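Gomudel推出双臂桌面操作套件，面向小型实验室与产线验证

Gomudel本月开始接受双臂桌面操作套件Vostel的订单，首批2000套，交付从二月开始。套件包含两条机械臂、两只平行夹爪、安装导轨、控制器和一份示教软件授权，用户需自备工作台和主机。公司同时提供按月计费的租用方案，最短租期为三个月。

Vostel的定位介于教学用小臂和工业协作臂之间。产品负责人Hamdia Endale表示，过去两年公司收到的询价中，相当一部分来自只有一两名工程师的团队，他们需要的是到货当天能通电、当周能采到可用数据的设备，对负载和臂展的要求反而不高。

按照公司公布的规格，单臂额定负载为2公斤，控制周期为2毫秒，两臂共用一个时钟源，关节数据与图像数据在写入时统一打上时间戳。软件默认以每秒30帧记录图像。夹爪指垫为可拆卸结构，更换时松开两颗螺钉即可，不需要重新标定手爪零位，但更换不同长度的指垫后须在软件中修改工具中心点参数。

随套件附带的示教任务共16项，覆盖抓取、放置、插入、双手交接和手持工具几类。其中手持工具一类对末端姿态的要求较严，例如夹住马克笔并使笔尖保持朝下，笔身在指垫之间稍有转动，笔尖位置就会偏离。

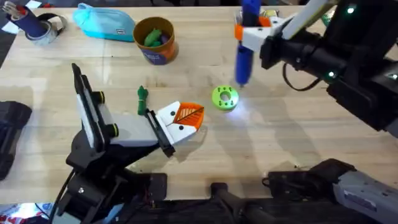 为减少这类偏差，Vostel在夹爪电机侧加入了电流闭环，夹持力可分级设定，并在检测到指间开度变化时向主机发送事件。事件本身不会中断动作，是否停机由用户程序决定。Endale解释说，早期版本采用自动停机，试用用户反映误触发过多，采集一段较长的示教往往要反复重启，因此正式版改为只上报。

独立测试机构Ansari在发布前对一套工程样机做了评估。测试工程师Parisa Hassanpour的团队在同一张桌面上连续运行双臂任务，期间不更换指垫，也不重新标定。报告显示，样机在59小时的累计运行中未出现通信中断，两臂之间的时间同步误差始终低于一个控制周期。报告对安装流程评价较好，从开箱到完成首次双臂回零，一名未受过培训的操作人员用时不到半天。

报告也列出了几项不足。其一，腕部线缆的走线余量偏大，手腕大角度翻转时线缆会下垂，在杂物较多的桌面上有钩挂风险，Hassanpour建议用户自行加装线夹。其二，两臂工作区重叠部分的碰撞检测以简化几何体计算，外扩尺寸较为保守，近距离交接小物件时容易被判定为干涉，需要手动缩小安全边界。其三，日志文件未压缩，长时间采集会较快占满硬盘。

Gomudel对上述意见作了书面答复，称线缆长度将在第二批产品中调整，首批用户可免费申领线夹；碰撞模型的更新会随下一版固件发布，届时可按连杆分别设置外扩量。日志压缩功能已经进入测试，具体上线时间未定。

软件方面，示教数据以开放格式存储，附有Python和C++接口。用户可以将关节轨迹、夹爪开度和图像分别导出，也可以按任务片段打包。回放功能支持半速和全速两档，半速回放时夹爪仍按原始力度设定执行。公司提醒，回放前应确认桌面物品的位置与录制时一致，软件不会对此作自动检查。

套件的安装、维修和备件供应由服务商Bostness承担。标准保修期为一年，涵盖关节模组、控制器和夹爪电机，指垫、线缆和紧固件列为耗材，不在保修范围内。故障关节模组采用整件更换，用户寄回旧件后，Bostness承诺在16个工作日内发出替换件；购买加急服务的用户可先收到替换件，再寄回旧件，期限为30天。

价格方面，Gomudel没有公布统一报价，仅表示单套价格随导轨长度和指垫配置变化，教育机构可申请折扣。租用方案的月费包含基础维护，不含运输和现场安装。租期届满后用户可选择买断，已付租金的一部分可抵扣货款，抵扣比例在合同中约定。

单臂版本目前没有列入计划。Endale称，已购买双臂套件的用户可以在软件中停用其中一条机械臂，另一条的控制性能不受影响。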